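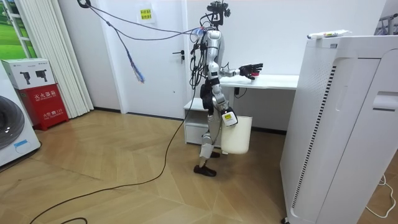 My employer does tidying and cleaning for serviced flats and small offices, and since October we have had a humanoid robot on trial in one of our rooms. It does the desk clearing that used to be part of my shift. It stands at the white desk with a bucket in one hand and picks up small things with the other, and I now spend most of the morning near it instead of doing the desks myself. There are 11 of us on the team. Our supervisor at Clokmont says no one's hours will be cut, but my job sheet has already changed from "cleaner" to "cleaner and attendant" with no change in pay. I also have to step over the black power cable on the floor every time I go past with a mop. Has anyone else been through this? What should I be asking for?
Posted by Ecaterina Crăciun
236 views

3 replies

Prakash Kulkarni
We had something similar at Naylor, though ours was a floor machine and not one with arms. Things I would ask for:
Get the new duties in writing. If you are expected to watch the machine, stop it or reset it, that is a different job from cleaning and it should be described properly.
Ask who is responsible if it drops or breaks something belonging to a customer. We had two months of arguments over a lamp.
Ask for training time on the clock. I was handed 49 pages and told to read them at home, and I said no.
Ask for the cable to be rerouted or covered, and report it as a trip hazard by email so there is a date on it. Mopping near a mains cable needs its own risk assessment anyway.
On pay, we did get a small attendant rate in the end, but it took seven of us asking together. One person asking on their own got nowhere. The work itself is less tiring on the back and more boring. I miss being able to get on with it at my own speed - you end up waiting on the machine a lot.

Yutong Ding
Just ask for more money. They can afford a robot.

Senthil Bangera
I run shifts at a small firm, so this is from the other side. Your supervisor may well mean it about the hours, but ask what happens when the trial ends, as that is when the rota gets looked at again. Keep a note of how long you spend attending to the robot each day and how long on cleaning. We had no such record and ended up guessing, and the guess was not in the staff's favour. Check your contract too. Some have a line about "other reasonable duties" and managers lean on it heavily. I would agree with Prakash about the email.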